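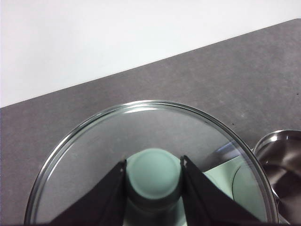 A glass lid on a gray tabletop.

How Kekevthorpe stopped losing

Two winters ago the hockey club of Kekevthorpe finished at the bottom of the Onel League, and the people in town had stopped talking about it. I remember a match in February with 160 spectators in a building made for many more. You could hear the players breathe. Kununmont scored in the first minute, and some of those spectators went for coffee and did not hurry back.

The fall had been slow. The club sold its best defender, then its second best, and with the money it repaired the roof. The young players who came up from the Hirano academy were quick and brave, but they were put on the ice too early and they made the mistakes of their age. In one season they gave away the puck behind their own net so often that the supporters began to sing about it.

What changed first was the practice schedule. The new coaching staff moved the morning session to the afternoon, so that the players with jobs could attend all of it. Before this, a line of five men could go a whole week without skating together. It is a small thing to read, but on the ice it was large. The passes began to arrive where somebody was waiting.
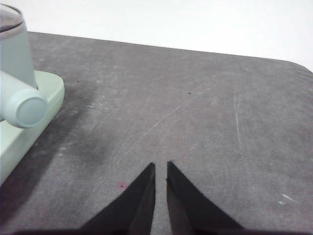
The second change was in goal. The club had used three goalkeepers in one winter and trusted none of them. Now one was chosen, and he stayed in also after bad evenings, of which there were several in October. By the middle of the season he was stopping shots that the year before would have ended the match.

I do not want to make the story too beautiful. Kekevthorpe still takes too many penalties, and its power play is slow to watch. Against Kununmont at home they led by two goals and lost in overtime, with the same old mistake behind the net. The supporters sang the song again, this time more kindly.

But the team finished fourth with 35 points, and for the first playoff match the doors opened an hour early. The attendance was 2771. I stood near the top, beside a family who shared one blanket, and I did not see anyone leave for coffee.

The series with Kununmont continues next week, and the away section is already sold out.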